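How to Set Up a Shared Work Table in a Small Office

Reading time: 3 min
16 shares | 2 comments

This guide is provided by the Trelbridge facilities office for departments that do not have a dedicated meeting room. It explains how to combine existing desks into one shared table and keep it in good order. No new furniture is required.

Choose the location

Select a wall with at least one power outlet and good daylight. Leave 68 inches of clear floor on the side where people will sit, so that chairs can be pulled out without blocking the walkway. Do not place the table in front of a fire door or a heating unit.

Join the tables

Use tables of the same height. Empty them first, then lift each one into position with two people. Dragging a loaded table loosens the legs. Bring the long or short edges together, depending on the room, and check the seam by running a flat ruler across it. If one side sits higher, turn the leveling feet until the ruler lies flat. A small step at the seam will tip over cups and make writing difficult.

Open shelving belongs at the back edge, to one side, and clear of the seam. Heavy binders go on the floor or in a cabinet – a tabletop shelf should carry light items only.
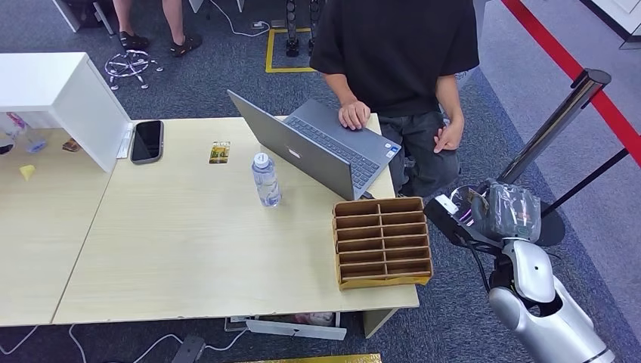

Agree on rules for use

Departments should post a short notice near the table. The following wording was prepared by Craig Dalgleish and may be copied:

"Please remove personal items at the end of each day. Items left overnight will be placed in the box at reception and held until Friday."

Cleaning

Wipe the surface with a damp cloth and dry it at once. Water that settles in the seam will swell the wood over time. Polish should not be used, as it leaves paper and sleeves marked.

Requests for replacement leveling feet may be sent to Giang Ninh at extension 3737. Tables are inspected each November.

Last reviewed May 12, 2022

2 comments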